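Deming Luo spent 30 years designing controls for kitchen appliances before he opened a repair shop in May. Most of what comes in, he says, has one dead switch and nothing else wrong with it.

## The slow return of the push button

For a decade, makers of stoves and washers swapped buttons for flat glass panels. The panels were cheap to build and easy to wipe. They were also hard to use with damp hands, and harder for people with poor sight.

Lovel, a small appliance company, asked 143 owners what they would change about their ovens. The top answer was a control they could find by touch. Its next oven has 4 buttons and a dial — no screen at all.

Rival Aneck kept the screen but added a physical stop button. "People want to feel it go down," Luo says. He likes a button with some travel and a domed top, in a color that differs from the ones beside it.
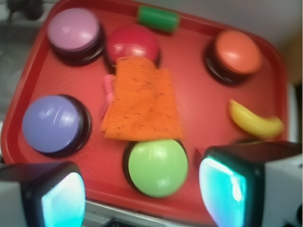

## What it costs

A sealed button adds 90 cents to the price of a machine, by Luo's estimate. Trolik, which sells mainly to landlords, has decided the money is better spent on hinges. Its newest washer will ship with a glass panel again.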